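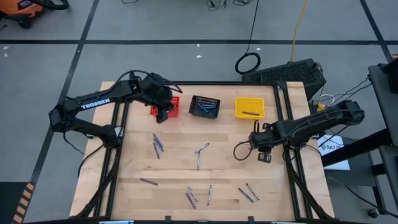
Two-arm sorting table with crayons and the three baskets, Tinside workshop.

Home | News | Projects | Safety notices | Contact

Print this page | E-mail this page

Posted by the Flirholm Automation Office, August 2018

1/17
The Flirholm Automation Office is publishing this thread to set out what went wrong with the two-arm sorting table at Tinside, what was done on the day, and what has changed. A number of partner sites run the same control software and have asked for an account.

2/17
The table sorts crayons into three baskets by colour. Two arms share one work surface. The left arm serves the red basket, the right arm serves the yellow basket, and either arm may use the black basket in the middle. The fault concerned that shared basket.

3/17
During a supervised run, the left arm was told to stop above the black basket and wait. It stopped. The right arm, which should have held its position until the left arm had withdrawn, received permission to move and began to cross the centre of the table.

4/17
The two grippers touched. The contact was light, and the right arm continued to push for nine seconds before the operator pressed the stop button. No one was hurt. The operator was outside the marked area throughout, as the site rules require.

5/17
We wish to be clear on one point. The software should have stopped both arms at the moment of contact. It did not. The operator's action ended the event, and we are treating it as a failure of the protective function - the light contact does not alter that.

6/17
Power to both arms was then switched off at the wall. One finger plate on the right gripper was found to be bent and has been replaced. The left arm had no damage that we could find. Both were checked joint by joint before they were used again.

7/17
The cause was traced to the way the two arms share the middle of the table. Each arm asks for the space above the black basket and gives it back when it leaves. An update installed in April added a time limit, so that an arm which had gone quiet could not hold the space for ever.

8/17
When the limit ran out, the software took the space back and offered it to the other arm. It did so without checking where the first arm was. An arm that had been told to wait, and was waiting correctly, looked the same to the software as an arm that had left.

9/17
The update was tested at our Moynihan site before release. That site has a single arm, so the sharing rules were never put to use during the test. The release form asked whether testing was complete. It did not ask whether the test table matched the tables in service.

10/17
The second fault lay in the contact limit, which tells an arm how hard it may push before it must stop. The limit on the right arm had been raised to 200 per cent of its normal setting to deal with false stops when crayons lay against a basket wall. It was never lowered again.

11/17
The change was written in the local notebook. It was not entered in the settings record, and the daily check reads only the settings record. The check therefore reported a normal limit each morning.

12/17
Staff at Tinside have asked us to say whether loose cables contributed. We looked at this with care. The logs show no lost signal on either arm, and the cable loops near the grippers did not catch. Cables on the floor around the table are a separate trip hazard and have been raised with the site as such.

13/17
The following measures are in force at all sites with two arms:
- The time limit on shared space has been removed.
- An arm is given the space only when the other arm's measured position is clear of it.
- Contact on either arm stops both.

14/17
The contact limit can no longer be changed from the operator's screen. The daily check now reads the value from the arm itself. A site that needs a different value must apply to this office in writing, and the change will lapse at the end of the shift unless it is renewed.

15/17
After the repair, the table completed 172 sorting cycles at reduced speed with two operators present. We also repeated the original fault on purpose, with foam blocks fitted over the grippers. The right arm held back each time. Full speed has not yet been approved.

16/17
Zondavik uses an earlier version of the software and does not have the time limit. It is still affected by the contact setting - please read the value from each arm before the next run and send it to us, even where the record shows it as normal.

17/17
Operators are reminded to use the stop button whenever the arms do anything they do not expect. No operator will be asked to justify a stop. Reports of similar behaviour, including cases in which the arms recovered by themselves, should be sent to the Automation Office through the usual fault form.

Print this page | E-mail this page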